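Teaching a towel fold with hand-held grippers – quick how-to

Posted 2024-04-02

Wrote this up fast for the people who keep asking. Covers our towel fold task, hand demos only.

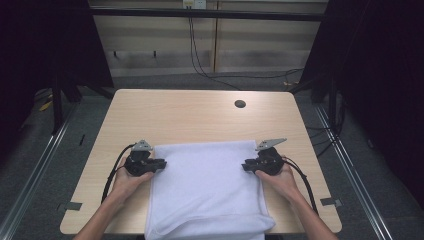 Two ways to get demos for this. Drive the arms remotely, or leave the arms out of it and do the job yourself with a gripper in each hand. We did remote first, in January, on the Drenura arms. Slow going. Cloth is a pain when you can't feel it pull. Switched to hand-helds and never went back for towels. Still use remote for anything heavy or anything near the limits of the arm's reach.

What you need

– a pair of hand-held grippers, same fingers as on the robot. Same. Not nearly the same. We had older pads on the left one for a week and binned the lot.
– a table you can walk up to from the front
– towels, plain, a few of the same size
– something that records both grippers on one clock. We use Skovik, free version is fine.
– 500 good demos to start with. We ended up with over 3,000 but the first decent fold came long before that.

Before you record

Set table height to match the robot's table. Mark where the table stands so it goes back to the same spot after somebody hoovers.

Cables down the outside, left one to the left, right one to the right. If they cross your body you will catch one on a sleeve half way through a fold.

Open and close both grippers fully, twice, and check the numbers on screen. If closed doesn't read as closed, recalibrate now. You can't fix this later, trust me, I tried.

Recording one demo

1. Lay the towel down. Not perfectly. Shift it a bit every time, turn it a bit, leave a crease in. A robot that has only seen tidy towels will only do tidy towels.

2. Grippers open, hands in the start position. Hold still for 2 seconds. Start recording first, then hold. I still get this wrong.

3. Go in from the sides, both hands together. Low and flat. Pinch the edge, not a big handful.

4. Close. Small pause. If you only got one side, stop and mark it as failed. Don't let go and poke at it.

5. Lift just enough to clear the table and bring the edge over. Even speed. The arms can't do that quick flick you do with laundry at home, so don't you do it either.

6. Lower, open, back out the same way you came in. Don't drag the top layer with you.

7. Smooth with the closed fingers if it needs it. One pass.

8. Hands back to start, hold, stop.

A full fold takes me 8 seconds when I'm awake. New people rush. Tell them to slow down, then tell them again.

Things that spoil data

Twisting your wrists further than the robot can. Feels natural, replays as rubbish. Run the Babaei checker over each batch, it flags poses the arm can't reach. Takes a minute.

Leaning in so your head moves loads. If you're recording a head view as well, keep your neck still-ish and let your eyes do the work.

Helping with a spare finger. Everybody does it. The robot hasn't got one.

Changing method half way. Pick edge-first or corner-first and stick with it for the whole set. Mixing them gave us a robot that hovered between the two and did niether.

Afterwards

Watch them back the same day. Double speed is OK. Delete anything where you had to think. Keep a few clean recoveries, where the edge slipped and you calmly regripped, but put those in there own folder so you can train with and without.

Then replay three or four on the real arms at low speed, hand on the stop button. If the replay misses the edge by the same amount each time it's your table height. If it misses all over the place it's the clock sync.

Part two will be tea towels, which are worse.

Filed under: Robot teaching, Cloth, Workshop notes

14 shares | 3 comments

dirnwood_bench
Same trouble with pads here. Does the pause after closing matter? Ours trains fine without it.

towelrail
Might be your gripper is quicker than ours. Without the pause ours lifted before it had hold of anything.

mk_arms
Step 2, yes. Lost a whole morning of starts to that. Please do fitted sheets at some point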